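Grip Loss on Hand-Held Units: Frequently Asked Questions

Urnora Field Tools Program — Operator Support
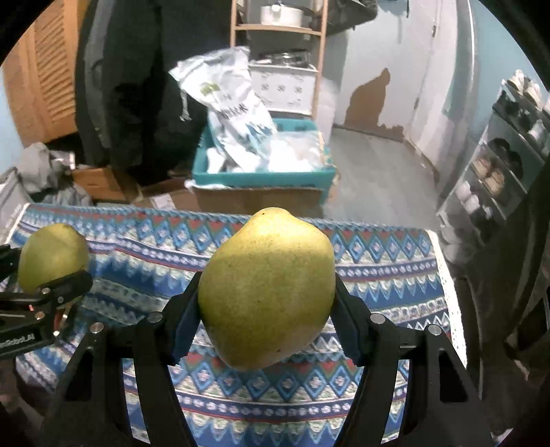 Two grippers in use with pears. Finger pads are in contact with the fruit on both sides.

What is this notice about?
In October the program office received reports of hand-held grippers opening slightly while an object was being held. The fault is called grip loss in our records. It affects units fitted with the Dultent return spring, serial group 13. Units with the earlier spring are not affected.

What causes it?
The return spring in the affected group was supplied with a hook that is too short. After repeated use, the hook can slide off its post inside the handle. The trigger then moves freely for part of its travel, and the fingers no longer close with full force. Our workshop tested 40 returned units and found a displaced hook in 18 of them.

Was anyone hurt?
One operator at the Virberg site received a pinched finger. The operator was reaching toward the pads to steady a slipping object when the spring caught again and the fingers closed. First aid was given on site and no further treatment was needed.

How do I know whether my unit is affected?
Look for the serial group on the inside of the handle. If it reads 13, stop using the unit until it has been inspected. If the marking is worn and cannot be read, treat the unit as affected.

My unit is in the affected group but works normally. May I finish my session?
No. A unit can pass a squeeze test in the morning and fail the same afternoon. Put down the object, release the trigger, and tag the unit. Recordings made before you stopped remain valid unless you noticed slipping.

Can I refit the spring myself?
No. The handle must be opened with the spring under tension, and this is done only in the workshop. Tightening the screws on the fingers will not correct the fault and may cause the linkage to bind.

Does the fault damage fruit or other soft items?
It can. The two complaints we hold on this point concern bruising from a sudden second closing. Discard any dropped food item and do not return it to the set.

What should I do if an object starts to slip?
Let it fall. Keep your free hand away from the fingers — this applies to every unit, whether or not it is in the affected group. For practice sessions, work low over a padded or cloth-covered surface. Glass and filled containers are not to be used until the inspection is complete.

I work with one unit in each hand. Do both need to be sent in?
Only units in the affected group need to be returned. Two-handed tasks are suspended for any operator who has one working unit. Single-handed tasks may continue.

How is the repair carried out?
The workshop fits a Zein spring with a closed loop and cycles the trigger 399 times before release. Allow about 13 working days, including shipping. A green dot is placed inside the handle of each repaired unit.

Whom do I contact?
Return labels are issued by Ghada Rizk, Operator Support. Injuries and near misses must be reported on the day they occur to Nabil Hamdan, Safety Office. Please give the serial group, the task in progress, and the time of the event.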